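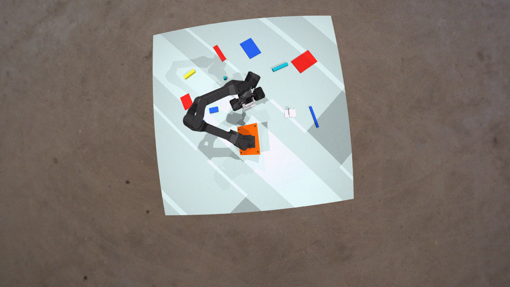
Chapter 8
Secrets, Courts and the State

When a government asks a court to lock somebody up for passing on secrets, it faces an awkward choice, for to prove the secret mattered it must usually show the judge what the secret was. Students tend to arrive at this subject with their heads full of dead letter boxes and false passports (and I was no different!), yet a good many cases turn on very ordinary work. A drawing of a black jointed arm bolted to an orange plate may be quite harmless in a sales leaflet and a serious matter in a defence contract, and the law has to find some way of telling the two apart.

We shall begin with the Handale hearings, which ran to about 200 sittings, most of them held behind closed doors. Ming-te Yip, a clerk at Graltier, had copied supplier lists at home over one long October, and his lawyers argued that anyone patient enough could have pieced them together from public notices.

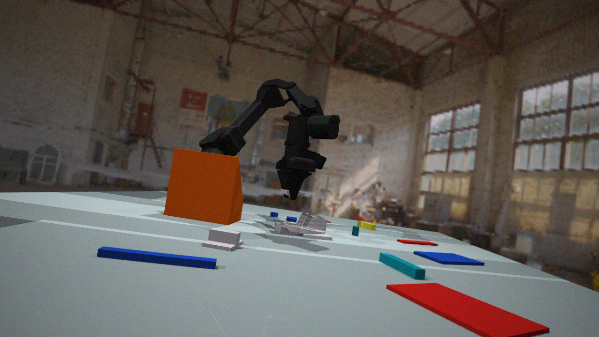 The judges did not care for that argument, though one of them, Rocío Correa, wrote a dissent which I would urge you to read slowly, with a cup of tea beside you. She asks who should decide that a fact is secret, and how long it ought to stay so. Keep both questions in mind as you turn to section 2, where we look at detention without trial.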